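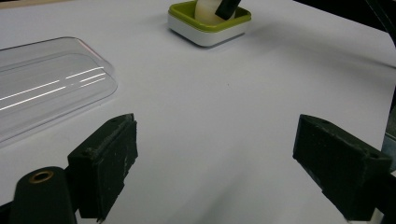
보증금은 집주인의 돈이 아니라고 Gizella Major는 첫 수업에서 되풀이하여 말하였다. 그 돈은 세입자가 맡겨 둔 것이고, 집주인은 잠시 보관하는 사람이라는 것이다. 수강생 가운데 몇 사람은 동의하지 않았다. 보증금을 이미 지붕 수리에 써 버린 사람도 있었기 때문이다. 이 장은 그 토론에서 출발한다.

제4장 보증금과 입주 점검

4.1 이 장에서 배우는 것

앞의 장에서는 임차 희망자를 고르는 방법과 계약서의 기본 조항을 다루었다. 이제 계약서에 서명이 끝났고, 열쇠를 넘겨주는 날이 가까워졌다고 가정한다. 이 시점에서 소규모 임대인이 해야 할 일은 크게 두 가지이다. 하나는 보증금을 올바르게 받고 보관하는 일이며, 다른 하나는 집의 상태를 세입자와 함께 기록하는 일이다. 두 가지 일은 서로 떨어져 있는 것처럼 보이지만, 계약이 끝나는 날에는 한 장의 정산서 안에서 만나게 된다.

이 장을 읽은 후에 독자는 다음을 할 수 있어야 한다.

보증금 영수증에 들어가야 할 항목을 쓸 수 있다.
통상적인 마모와 손상을 구별하여 설명할 수 있다.
입주 점검표를 작성하고 양쪽의 서명을 받을 수 있다.
퇴거할 때 공제 내역을 세입자에게 서면으로 알릴 수 있다.

법률은 나라와 지역에 따라 다르다. 본 교재의 설명은 일반적인 원칙이므로, 독자는 자기 지역의 규정을 반드시 따로 확인하여야 한다.

4.2 도입 사례: Urnow 거리의 두 집

Ottó Lengyel은 Urnow 거리에 집을 두 채 가지고 있다. 구조가 거의 같은 집이고, 보증금도 똑같이 3,000유로로 정하였다. 첫째 집을 빌려줄 때 그는 바빠서 점검을 하지 않았다. 세입자에게 열쇠를 주고, 집이 깨끗하다고 말로만 확인하였다. 둘째 집을 빌려줄 때에는 아는 관리인에게서 점검표 양식을 얻었고, 세입자와 같이 방마다 들어가서 벽, 바닥, 창문, 수도꼭지를 살펴보았다.

두 계약은 같은 해 1월에 끝났다. 첫째 집의 거실 바닥에는 깊게 긁힌 자국이 있었다. Lengyel은 세입자의 책임이라고 생각하였고, 바닥 교체 비용으로 1,829유로를 공제하였다. 세입자는 그 자국이 들어올 때부터 있었다고 주장하였다. 어느 쪽도 증거를 내놓을 수 없었다. 편지가 여러 번 오고 간 다음에 Lengyel은 공제한 금액을 전부 돌려주었다. 나중에 그는 수업에서, 자기 말이 맞았다고 지금도 믿지만 그것을 보여 줄 종이가 없었다고 이야기하였다.

둘째 집에서도 문제가 있었다. 욕실 문의 손잡이가 부러졌고, 부엌 벽에 구멍이 나 있었다. 그러나 점검표를 펴 보니 손잡이 항목에는 입주 때 이미 "헐거움"이라고 적혀 있었고, 부엌 벽에는 "이상 없음"이라고 적혀 있었다. Lengyel은 벽의 수리비만 공제하였고, 세입자는 그날 바로 동의하였다.

4.3 통상적인 마모란 무엇인가

사람이 집에서 생활하면 집은 조금씩 낡는다. 햇빛을 받은 벽지는 색이 변하고, 자주 다니는 복도의 바닥은 윤기를 잃는다. 이런 변화를 통상적인 마모라고 부른다. 통상적인 마모의 비용은 월세 안에 이미 들어 있다고 보는 것이 일반적이며, 따라서 보증금에서 공제하지 않는다.

손상은 이와 다르다. 부주의나 잘못된 사용으로 생긴 것, 또는 세입자가 제때에 알리지 않아서 커진 것이 여기에 속한다. 다리미에 탄 카펫이나 깨진 세면대가 그 예이다. 경계가 분명하지 않은 경우도 많다. 작은 못 자국을 마모로 보는 임대인도 있고, 손상으로 보는 임대인도 있다. 이런 경우에는 계약서에 미리 기준을 적어 두는 것이 좋다.

물건의 나이도 고려하여야 한다. 오래된 카펫이 망가졌다고 해서 새 카펫의 가격 전부를 청구하는 것은 공정하지 않다. 남아 있던 사용 기간에 해당하는 부분만 청구하는 것이 원칙이다. 계산 방법은 4.6절에서 다룬다.

4.4 입주 점검의 순서

점검은 가구가 들어오기 전에, 낮에 하는 것이 좋다. 현관에서 시작하여 한 방향으로 돌면 빠뜨리는 방이 적다. 각 방에서는 천장, 벽, 바닥, 문과 창문의 순서로 본다. 전등과 콘센트는 직접 켜고 꽂아서 시험한다. 계량기의 숫자는 세입자가 보는 앞에서 적는다.

점검표에는 "좋음"이나 "보통" 같은 말만 쓰지 않도록 한다. "창틀 왼쪽 아래에 칠이 벗겨짐"처럼 위치와 상태를 함께 쓰는 것이 나중에 도움이 된다. 작성이 끝나면 양쪽이 날짜를 쓰고 서명하며, 한 부씩 나누어 가진다. 세입자에게는 입주 후에 발견한 것을 추가할 수 있는 기간을 주는 것이 바람직하다.

주요 용어

보증금: 계약상의 의무를 담보하기 위하여 세입자가 맡기는 돈.
통상적인 마모: 보통의 생활에서 자연스럽게 생기는 낡음.
공제 내역서: 보증금에서 뺀 금액과 그 이유를 적은 문서.

다음 절에서는 보증금을 보관하는 계좌에 대하여 설명한다.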